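Careers & Calls > Open Calls > Makers and Robotics

Call for Participants: Household Manipulation Build, Caldeira Shared Workshop

The Caldeira Shared Workshop invites applications from members of the public who wish to take part in the next stage of its household manipulation build. The project concerns a robot arm and gripper intended to pick up, move and set down ordinary objects in a home kitchen. Work is carried out jointly by the workshop in Plunstead and by a small number of members who maintain related equipment at home.

Up to eight participants will be accepted. The stage begins in July and continues through October. Applications are welcome from residents of Plunstead and Brastwood, and from anyone able to travel to the workshop on a regular basis.

Background

The build is known within the workshop as Adham. It began as a members' project and has been supported for the past two years by the workshop's equipment fund. The first stage dealt with mounting, wiring and safe stopping of the arm. The second stage, now complete, produced a working set of control scripts and a written log of 1000 pick attempts, which participants may consult on request.

The stage now opening is concerned with variety. The objects handled so far were chosen for being easy to hold, and the project needs results from items that differ in shape, surface and softness. The target is a log of 3000 attempts, each with a short written note on the object, its position and the outcome. Participants will arrange the objects, run the trials and keep the notes, and will also contribute to repairs and adjustments of the gripper as the need arises.

Objects are placed on trays, on a counter and on low furniture, at different heights and distances from the arm. Soft toys shaped like fruit, a ball, a small wooden block and cereal boxes are all in use — other items may be proposed by participants and will be considered by the project lead.
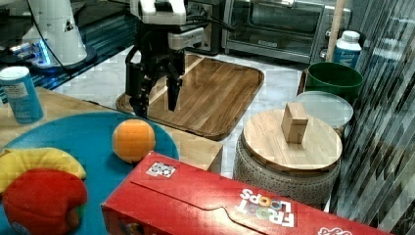

Duties

Participants will be expected to:

- attend two sessions per week, each lasting three hours, in the morning from 9:30 or in the evening from 6:00;
- set out objects according to the session sheet and return them to their storage bins afterward;
- operate the arm under supervision until signed off by the project lead;
- record each attempt in the project log before the next one is started;
- inspect the finger pads, cables and fasteners of the gripper at the start of each session and report wear;
- take part in one review meeting per month.

Participants with suitable experience may also be assigned to the fabrication group, which designs and makes replacement finger pads and mounting parts.

Requirements

Applicants must be 18 or older and must complete the workshop's safety induction before their first session. The induction takes one evening and is offered free of charge. No degree or previous work in robotics is required. Applicants should be comfortable following written procedures and keeping legible records.

Experience in any of the following will be considered an advantage: basic Python, soldering, 3D printing, mechanical assembly, or the care and repair of small machines.

Long hair must be tied back, and loose sleeves and jewelry are not permitted within reach of the arm. Applicants who use mobility aids are encouraged to apply; the main workshop floor is step-free, and session tables can be adjusted on request.

Terms

The position is part-time and does not constitute employment. Each participant who completes the stage will receive a stipend of $2000, paid in two equal parts, together with a workshop membership valid for one year. Travel within the Plunstead and Brastwood area is reimbursed up to $100 per month on presentation of receipts.

All notes and logs produced during the stage remain available to participants for their own use — published work should credit the project by name.

How to Apply

Applications should include a letter of no more than one page, stating the applicant's reasons for interest and weekly availability, and the name of one reference. A portfolio or photographs of past builds may be enclosed but are optional.

Letters may be left at the front desk of the Caldeira Shared Workshop or submitted through the membership form under "Open Calls." Selected applicants will be invited to a short visit, during which they will see the arm in operation and meet the current team. All applicants will be notified of the outcome in writing before the end of June.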